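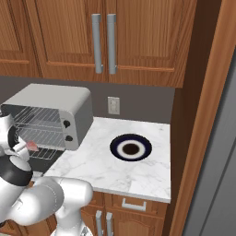

Mirko Negri replied to my June post that a form with no draft function should at least say so on the first page, and I agree with him. The travel grant form for the veterans' trip still times out after 5 minutes and clears every field.

I have now typed in the Marino applications twice. My method is to write each answer in a plain text file first, then paste it across. The service history box takes 1,024 characters, spaces included, and cuts the rest without warning.

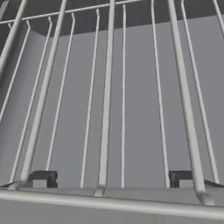 The medical section is shorter – 300 characters per answer – but it rejects line breaks, so a list of medicines has to go in as one line with commas. Discharge papers go on the last page, as a single PDF.

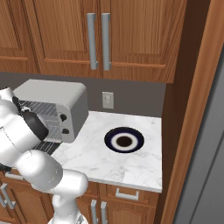 According to Todor Angelovski, the paper version is still accepted if it is posted with a signed cover sheet. I have asked for the address and will add it to this post when it arrives.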